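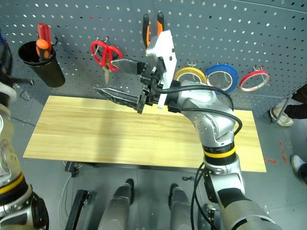

Kirkmont Pegboard Panel, gray, two months of use

Rating: 4 out of 5

I bought this panel in the winter, after my drawer of small tools became so full that it did not close. Before this I had a Sollham board from a friend, Magdy Abdelaziz, and I liked the idea of it, but the hooks fell out each time I took a tool. So I was looking mostly at one thing: do the hooks stay?

Yes, they stay. The hook has a small bend at the back and you must push it up and then down until it clicks. The first evening I thought it was broken, then I read the paper again. Now I can take pliers or scissors with one hand and the hook does not move. The holes are small and close to each other, so you can put a tool almost exactly where you want it.

The cup is sold separately. I took the black round one and I use it for two screwdrivers. It is a good size, but the mount lets it lean a little and I could not make it completely straight. For screwdrivers it is not a problem. I would not put small screws in it.

Gray was the right choice for me. On a white board every mark from a dirty hand is visible, and I do not clean so often. On the gray one I see dust only when the light comes from the side. My work surface is a light yellow wooden board with a fine grain, and the two look calm together. My sister Naima says it looks like a dentist's office – I do not agree.

Mounting took me longer than the paper promises. The spacers behind the panel are short, and if your wall is not flat you will need to add something. I used 2 rubber washers in each corner. Also, please measure the height before you drill. I put the lower edge too near to my work surface and had to make new holes, because the handles of the long pliers were almost touching the wood.

What I do not like: the screws in the bag are soft, and one lost its head when I tightened it by hand. I wrote to the seller and they sent a new bag without questions, but it came after I had already bought better ones. The spare hooks are also expensive for what they are. Hooks from Bennani go into the holes, but they are loose and they turn.

I will buy a second panel for the other wall in April, if the price stays the same.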